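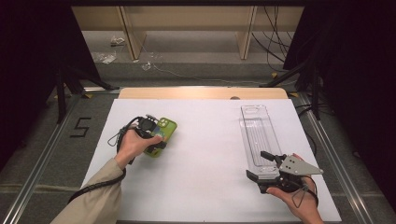 Our student robotics club bought two pairs of Hallum hand grippers last July, and we have used them at nearly every meeting since. You hold one in each hand and do a job the way you want the arm to do it later. The job we use most is phone packing: a phone in one gripper, a clear plastic tray under the other. Phones in cases are a fair test, and a lime-green one like ours is easy to find again when you go back through the recordings. The set cost us $1347 with shipping, paid out of the money left over from the Tistham competition.

Grip is the best part. The black fingers close evenly and hold a phone at an angle without much squeezing. Thin plastic is harder. If you come at the edge of a tray too fast, the fingers push it along the board, so new members should practice on the tray alone for a meeting or two. We tried a rubber mat under it and went back to the bare white board.

The cable is my main complaint. It pulls a little on the left wrist, and by the end of a long session you notice it. Wear long sleeves. The strap is fine for adult hands but loose on our younger members, and there is only one size.

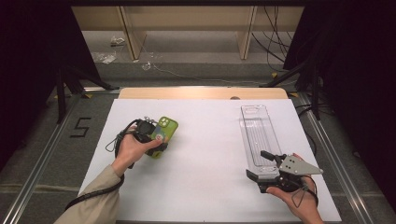
Setup took us around 2 hours the first time. The manual skips a step in the calibration section, and we got the answer from the Rawashdeh club, who own the same model. Now it takes a few minutes.

We have 131 good runs of the packing task saved so far. One gripper had a finger screw work loose in that time. Hustholm, the dealer, mailed a replacement in 7 days and didn't charge for it.

I would buy them again for a club with high school or college members. For middle school I would look for something lighter with a smaller strap. Four stars.

Posted 2023-04-26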